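Who Tidies the Sideboard? Delivery Robots and Cleaning Staff at the Elanen Guesthouse
Student project report, October

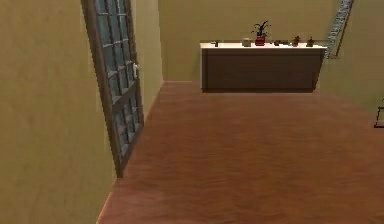
Figure 1. Simulated guest lounge with glass-paned door and white-topped sideboard.

1. Background

Elanen is a guesthouse with 70 rooms and a cleaning crew of 7. Last year the management leased a Waketti, a wheeled robot that carries linen and clears surfaces in the shared lounges. Our group wanted to know what it did to the crew's working day. The management wanted to know too, as long as we didn't get in the way.

2. Method

We interviewed all seven cleaners and sat in on their shift handovers. We also ran 200 clearing tasks in Cament, the simulator our department uses, so that we could try out room layouts without closing a real lounge. The simulated lounge has small items lined up on the sideboard, including a white cup and a plant in a red pot. Real lounges have those plus guests.

3. What changed

Carrying linen was the job everyone disliked, and it is mostly gone. Two cleaners with bad backs said they would fight us if we recommended sending the robot home. We have not recommended it.

In its place there is a new job, which has no name and no line in the contract. Someone has to open doors for the Waketti, move chairs before it comes and put ornaments back where it can recognize them. The crew calls this "babysitting." The management calls it "supervision," but pays the babysitting rate.

Cleaners also told us they talk to each other less. The linen trips used to be when they met in the hallway and complained, and complaining turned out to carry a good deal of information about broken showers.

4. Limits

Our simulated lounge is much cleaner than any lounge we visited. The Ugwu questionnaire on job strain was also too long, and three people answered the last page with a straight column of fours.

5. Suggestions

Put the supervision hours on the schedule and pay for them. Keep a shared break in the morning. Let the cleaners decide which rooms the robot enters, as they already do this by leaving a cart in the doorway.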